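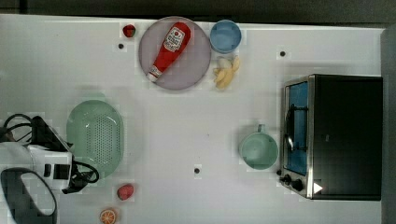

June, 7:40 am. Bench notes, Maldonado shop.

Customer's bolt rifle back in for wandering zero. Federal paperwork and the bound book entry were done at intake (line 1681), so straight to the action.

Rear action screw was at 40 in-lb, front well under that. Pulled the stock. Bedding has a shiny spot behind the recoil lug - lug is not seating flat. Cleaned out old compound and re-bedded with Flokik, two coats of release agent on the lug.

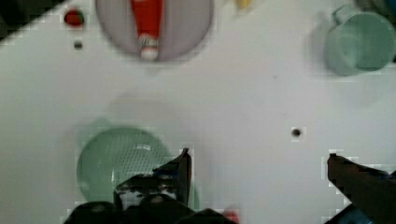
Sorin Gavrilă

Search this site Go

Left it clamped overnight. Popped clean in the morning apart from a small void at the left rear corner, filled. Both screws now at 40, front first.

Trigger: Clomen gauge reads 2 lb 9 oz, more than 1 oz of spread between pulls. Want it tighter before it goes out. Mirela Queiroz has the spare sear spring from the Rurklow order, ask her.

Still to do: group at 100 yards, log round count (owner says 1000), check scope base screws again after firing.

We use cookies to improve your visit. Accept Decline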